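Speaker notes, recipe markup talk, 25 minutes plus questions

Slides 1 to 12. Demo is on the second laptop. If the projector drops to 4:3, skip slide 6, the table will not fit.

## Slide 1: Title

Name, company (Fastavitz), topic: storing recipe quantities so they can be scaled and converted. Credit Weidong Dong for the parser and Majdi Majali for the unit tables. Questions at the end except for unclear terms.

## Slide 2: What the source data looked like

- Import from Stusten: 332 recipes in plain text, one file each.
- Quantities written by several authors over many years. "1 can", "a knob", "1-2 cloves", "salt".
- Ranges, fractions and decimals mixed within single files.
- No field for equipment. Pan size appears in the method text or is missing.

Read the lentil soup line aloud. Pause. Ask the room how they would store "2 cups stock, plus more".

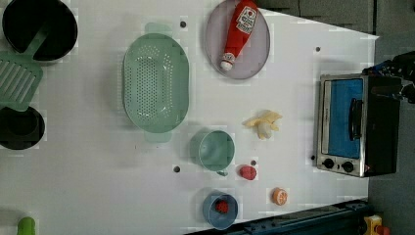 ## Slide 3: The quantity model

Each ingredient line has an amount, a unit, an item and a note. The amount is stored as a pair, minimum and maximum. A single value sets both to the same number. Fractions are kept as numerator and denominator until display. We tried decimals first and one third of a cup came back as 0.33, which tripled to 0.99.

"Plus more" goes in a flag on the line. The flag does not scale. The shopping list prints it as text after the amount.

## Slide 4: Volume to weight

- Conversion needs a density per item. Density tables disagree, mostly on flour and grated cheese.
- We store the source of each density with the value.
- If no density exists, the converter returns the original unit and a warning. It never guesses from a similar item.

Expect a question on packed brown sugar. Answer: "packed" is part of the item key, so it has its own density.

## Slide 5: Scaling limits

Linear scaling is fine for most ingredients. It fails for three groups: leavening, strong seasoning, and liquid that is lost to evaporation. Evaporation depends on surface area and time, so doubling a sauce in the same pan does not double the loss. The model marks these lines as "review" when the factor is above 3. Omar Sleiman wanted a correction curve here. We had too few test cooks to fit one.

## Slide 6: Equipment as data

Added in version 2. Equipment entries have a type and optional capacity, and each one links to the steps that use it. Types are kept broad: pot, plate, colander, spatula. Condiments served from the bottle are ingredients, with a "to serve" note and no amount.

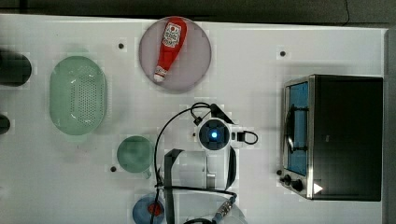
*Ketchup bottle (ingredient), plate and colander (equipment).*

The most common error in review was an item filed under both headings. Skewers and parchment paper were the usual cases. Rule now: if it is used up, it goes on the shopping list, and it can still be linked to a step.

## Slide 7: Results

- Parser handled roughly 90 percent of ingredient lines without edits.
- Remaining lines were corrected by hand by Nilton Tamayo and Leobardo Beltrán.
- Most failures were two ingredients on one line ("salt and pepper") or an alternative ("butter or oil").

Do not give a per-author breakdown, even if asked.

## Slides 8 to 11: Demo

1. Open the bean stew file. Scale from 4 servings to 7.
2. Show the onion line. It rounds to a half onion, with the exact value on hover.
3. Switch to metric. Point at the warning on the chopped parsley.
4. Export to the Jestska format. Takes several seconds on this laptop, keep talking.

If the export hangs, use the saved file on the desktop.

## Slide 12: Open items

Alternatives need a proper structure. Akyol has sent a draft schema that nests them under the parent line; we plan to test it in November. Yield in pieces (cookies, dumplings) is still free text. Leave the contact slide up during questions.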